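3.2 Simulated rooms and student task authoring

The course ran in the second half of the degree programme, with students working in pairs on a single shared simulator build. Each pair was asked to write a search-and-report task for a mobile base, to script a reference solution and to hand both over to another pair for blind testing. Rooms were generated with Ratora, a layout tool maintained by the second author, and exported to the simulator without manual editing. Students could reject a room but could not move objects in it. Over the term 1,743 episodes were logged, of which almost 200 were discarded owing to version mismatches between the task file and the room file.

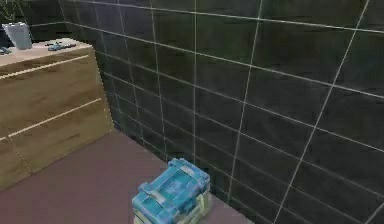
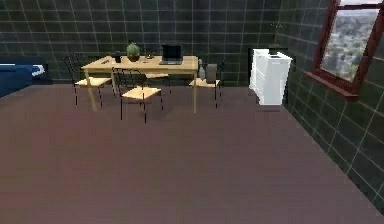

Figure 4. Two views rendered in one of the rooms used for the blind tests.

Task files were limited to 1,000 characters, a rule introduced by Kotian after the pilot, when several pairs had submitted long lists of special cases. The limit forced students to state the target by category and by supporting surface. In practice the supporting surface caused most of the disagreement between authors and testers. Hiebert and Gosselin, for instance, wrote 'find the bottle' and restricted the search to tabletops and floor; the bottle in the wide view of Figure 4 is on the seat of a chair, and their reference solution timed out. Small dark objects were a second source of dispute. The item near the left edge of the table could be read as a phone or as a remote, and testers were told to accept either label where the room file gave no finer category. The blue case on the floor by the tiled wall gave rise to a longer exchange – one pair labelled it a toolbox, the other a container – and was scored as correct for both.

Marks were awarded for the clarity of the task file (40 per cent), the reference solution (40 per cent) and the test report (20 per cent). Success rate was recorded but carried no marks. Nguyen graded all reports, and Fraser regraded a subset without sight of the first mark. Differences between the two are treated in Section 4.1.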